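4. Preparing and pouring a metal matrix composite ingot

This section explains how to use the Lelunon bench stir caster to make a small ingot of aluminum with ceramic particles. Read section 3 (electrical connection and gas line) first. If the gas line is not yet tested, do not continue.

4.1 Before you start

You need the crucible, the stirrer shaft with its blade, the preheating tray, the steel mold, and one bag of Nustley ceramic powder or a similar product. Weigh the metal and the powder on the same scale. For a first trial we recommend 2 percent powder by weight. A higher amount is possible, but the melt becomes thick and the stirrer motor has to work harder.

Caution: All tools that touch the melt must be fully dry. A small amount of water under liquid aluminum can throw metal out of the crucible. Wear the face shield, the long gloves and the leather apron from step 1 until the ingot is cold.

4.2 Drying and preheating the powder

1. Spread the powder on the preheating tray in a thin layer.
2. Put the tray in the side chamber and close the door.
3. Select program P2 on the panel. The lamp above the door becomes orange.
4. Wait until the lamp is green. Do not open the door during this time, even for a short look.
5. Leave the powder in the chamber until you need it in 4.3. Powder which stands in open air will take moisture again.

Note: If the powder makes lumps after drying, pass it through the sieve while it is still in the tray area. Lumps do not break in the melt and you will find them later in the ingot.

4.3 Melting and stirring

1. Place the cleaned aluminum pieces in the crucible. Do not fill above the line on the inside wall.
2. Open the shielding gas valve and check the flow on the gauge.
3. Start the melting program. The panel shows "MELT" and then "HOLD".
4. When you see "HOLD", remove the skin from the surface with the coated spoon.
5. Lower the stirrer slowly. The blade should stand in the lower third of the melt, but must not touch the bottom.
6. Start the motor at low speed and wait until a small, steady vortex is formed.
7. Add the powder through the funnel in small portions. Keep the funnel above the edge of the vortex.
8. After the last portion, continue to stir for 15 minutes.

Note: If the vortex is too deep, it pulls gas into the melt and the ingot will be porous. Reduce the speed - do not lift the blade.

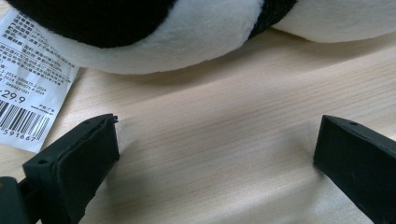
4.4 Checking the distribution of particles

Cut one slice from the bottom, one from the middle and one from the top of the cold ingot, then grind and polish them as described in the Sukgate sample preparation sheet. Finish with 2,000 grit paper before you go to the polishing cloth. Look at each slice first with low magnification, because at high magnification a bad area can easily be missed. What you do not want to find is a pattern like the plush toy, with a large black patch next to a broad white part and then a black band before the white begins again. Such big separate regions mean that the particles stayed together in groups, and the strength of the ingot will be different from place to place. In a good slice the particles are small points with similar distance between them, and the three slices look almost the same.

If the bottom slice has clearly more particles than the top one, the melt was standing too long before pouring. If the groups are found everywhere, check the preheating (4.2) and add the powder more slowly next time.

4.5 Pouring

Read this part before you begin 4.3, as there is no time to read it during the work.

1. Preheat the mold with program P3 and leave it in its holder.
2. Stop the motor and lift the stirrer completely out of the melt.
3. Pour immediately, in one continuous movement. Do not stop and start again.
4. Close the gas valve only when the crucible is back in its seat.
5. Let the ingot cool in the mold. Do not use water.

Caution: The mold stays hot for a long time after the ingot looks solid. Use the tongs.

4.6 Cleaning and storage

Brush the blade when it is cold and apply a new layer of protective coating. Inspect the crucible for cracks after each use and replace it after 21 melts, also when it still looks good. Spare crucibles and blades can be ordered from the Buenaventura parts store with the code printed on the inner side of the front door.

Continue with section 5 for the heat treatment of the ingot.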